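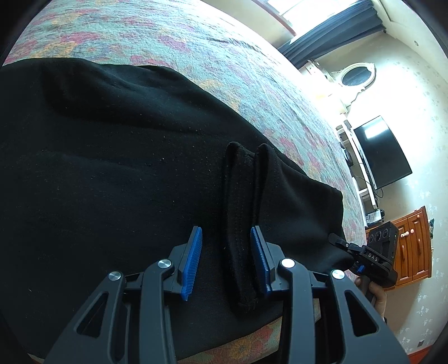
# Recording speech at home: notes for the Listen group talk

Version of Apr 6, 2020. Slide numbers are in brackets. Leave the audio clips until the end of each part, as the player takes a while to load.

## Opening [1]

- Talk is on spoken-word recording in ordinary rooms. Music is out of scope.
- A made bed with clothes laid over it is already a fair amount of soft material.
- Main claim: for most home recordings the room does more damage than the microphone.
- Source material is the Listen archive, 82 home recordings, made by members on whatever they owned.

## What the microphone hears [2–4]

Direct sound goes straight from mouth to microphone. Reflected sound goes by way of walls, ceiling, floor and furniture, and arrives later and weaker. The ear in a live room is good at ignoring the second kind. A single microphone has no means of separating them, so on playback the room seems larger and harder than it did at the time.

Define the terms slowly:

- **Early reflections** – arrive soon after the direct sound and colour it. Usually from a desk, a window or the nearest wall.
- **Reverberation** – the later mixture of many reflections, heard as a tail after each word.
- **Flutter** – a fast repeating echo between two bare parallel walls. Clap once to show it, if the hall allows.
- **Background noise** – separate problem, separate cure. Soft furnishings inside a room do very little to keep traffic out of it.

The last point always draws a question. Absorption and insulation are different jobs. Stopping sound from passing through a wall needs mass and sealed gaps. A blanket has neither.

## Fabric as an absorber [5–7]

- Air moves in and out of the fibres, friction turns some of that movement into heat.
- Thickness sets how low in pitch the effect reaches. Thin cloth flat against a wall takes off a little of the top and leaves the rest.
- Gap behind the cloth helps. A heavy curtain hung 50 mm clear of the wall does better than the same curtain pinned to it.
- Folds help for the same reason. Hang curtains full.
- Colour and pattern make no difference. Weave and weight do. If you can blow through it easily, it is too open to be of much use alone.

Show the Bolgate curve. The curtain does useful work above 600 Hz and tails off quickly below that. Point out that the deeper part of a voice lies under this line, which is why a small room full of thin cloth sounds dull and boomy together.

Mattresses are the exception in most houses. They are thick, and they reach lower than anything else people already have. Bedrooms tend to beat kitchens and dining rooms on this alone.

## Case: the Trurkau flat [8–10]

Rented flat, no fixings allowed in the walls. Hard floor, one large window, desk facing the glass.

1. First clip: speaker at the desk. Strong early reflection from the window and another from the desk top.
2. Second clip: same desk, curtain drawn. Window reflection reduced, desk reflection unchanged.
3. Third clip: speaker moved to the bedroom, facing an open wardrobe full of coats, bed behind. Same microphone, same gain.
4. Fourth clip: as third, but the microphone brought in to half the distance.

Play 1 and 4 back to back. Do not say which is which until after.

Note on the fourth clip: halving the distance raises the direct sound by around 6 dB in theory and leaves the reverberation much as it was. Costs nothing. Breath noise gets worse, so set the microphone slightly to one side of the mouth.

## Common mistakes [11]

- Foam tiles bought first. Thin ones behave like thin cloth.
- Egg boxes. Close to no effect on speech, and a fire risk.
- Microphone in the exact middle of a small room, where some low notes drop out and others pile up.
- Recording under a duvet. Works, but gets hot, and the voice changes as the reader gets tired.
- Using software to remove reverberation afterwards. The 2 processed clips from Hou are on slide 12. Listen to the ends of words.

## Questions [13]

Likely ones: carpets (useful for the floor reflection, weak lower down), bookcases (scatter more than they absorb), cupboards (small, so boomy unless packed with clothes).

If time is short, drop slide 7 and the Hou clips. Keep the Trurkau clips whatever happens. Handout has the January room checklist on the back – ask people to fill in one room each and bring it to the next meeting.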